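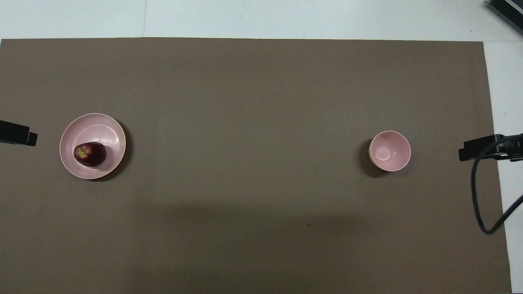
Plate with one apple, empty bowl, brown mat. Head view.

Mosstead two-arm tabletop set, data card

Maintained by the Zarnorel bench group. Short version, longer one when we get time. 836 episodes, two arms, one table. Read the rules before adding your own.

What's in it
Food and dishes, moved around on a mat. Head view plus fixed view. Joint states and gripper widths for both arms, even when one arm does nothing. Do not drop the idle arm, Povier loader expects both.

Table rules
- Mat flat, edges clear of the arm bases. Faint creases ok, folds not ok.
- Only the task items on the mat. Tools, tape, phones, coffee: off.
- Cables clipped so they dont cross the mat. Check again every 14 episodes.
- Swap dish sides between blocks, log which side.

Before you hit record
- Both grippers open, both up off the mat.
- Status lights green on both bases. Anything else, stop and call it in.
- Hands out of the arm area. E-stop within reach of the operator, always.

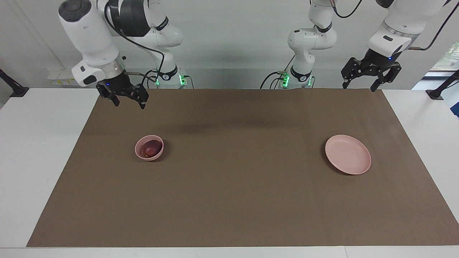 Fruit in the bowl, plate empty, both grippers open. Fixed view.

Labels
Name arms from the robot's side, so "right" is on the left in the fixed view. Mixed up in 22 early episodes, fixed in v7. Use "bowl" and "plate", never "dish 1". If you can't tell what the food is, write "food".

Lifting dishes by the rim
Rim grasp only. Keep the dish low over the mat. Idle arm stays clear, gripper empty. If the food falls out, keep the episode and tag it "drop", do not re-record over it. 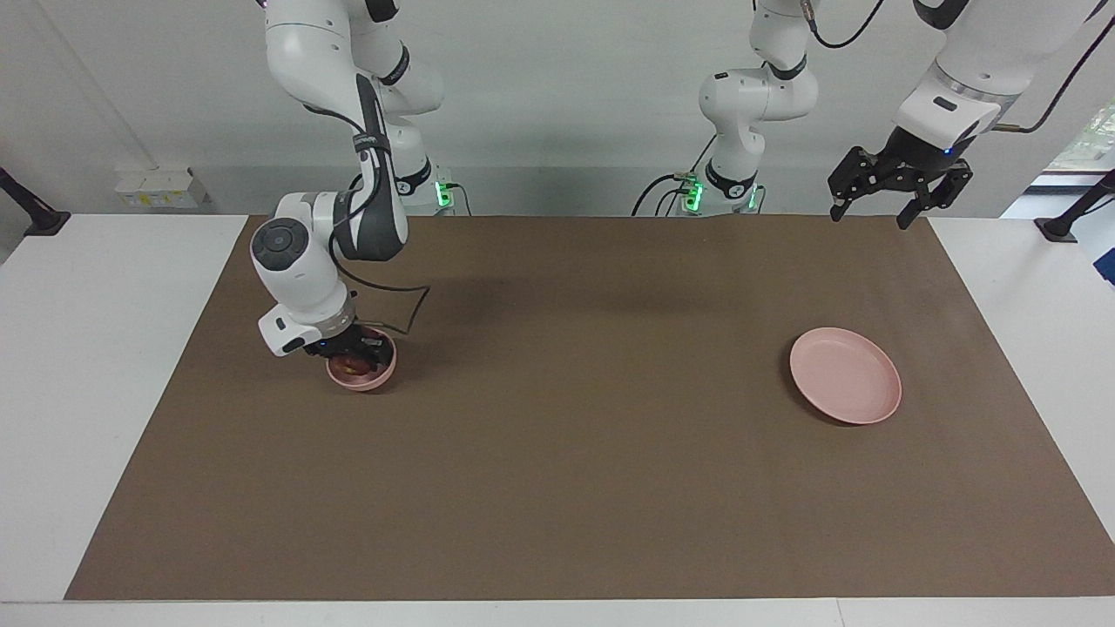 Known problems
- Head and fixed clocks drift a bit on long sessions. Resync at start of each block.
- Shadows from the arms on the mat, they will confuse simple color masks.
- Chiba split has diferent gripper calibration, dont mix it in without the offset file.

Changes
April: clock resync added, drop tag added, old left/right labels removed.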